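Schwarzen Molton als Tischbezug spannen

Ein schwarz bezogener Tisch schluckt Streulicht und eignet sich für Werkbank, Fotoecke oder Vorführtisch. Gebraucht werden Molton, ein Tacker und eine Stoffschere. Wir nehmen den Molton von Haltik, anderer geht genauso.

1. Stoff vorbereiten
Molton läuft beim Waschen ein. Wer den Bezug später waschen will, wäscht ihn vor dem Zuschnitt einmal kalt und bügelt ihn von links.

2. Zuschneiden
An jeder Seite 9 cm Zugabe einplanen. Bei dicken Platten entsprechend mehr.
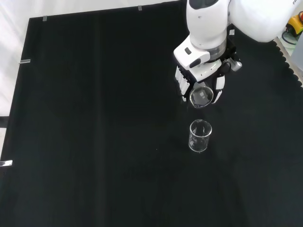 Schwarz bezogene Tischfläche mit Roboterarm

3. Spannen
Platte mit der Oberseite nach unten auf den Stoff legen. Zuerst in der Mitte der 4 Seiten je eine Klammer setzen, dann abwechselnd zu den Ecken arbeiten. Nicht zu stark ziehen, sonst verzieht sich das Gewebe.

4. Ecken
Stoffspitze nach innen schlagen, beide Seiten darüberfalten und mit 2 Klammern sichern. Überstand abschneiden. 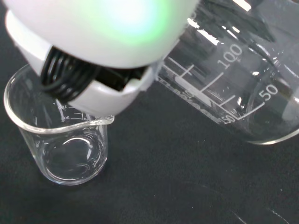 Weißer Greifer mit schwarzen, gerippten Fingern

Pflege
Fusseln mit der Kleberolle abnehmen, Staub mit der Polsterdüse. Wachsflecken erst aushärten lassen und dann abheben. Ausgeblichene Stellen lassen sich nicht nachfärben, solange der Stoff auf der Platte sitzt.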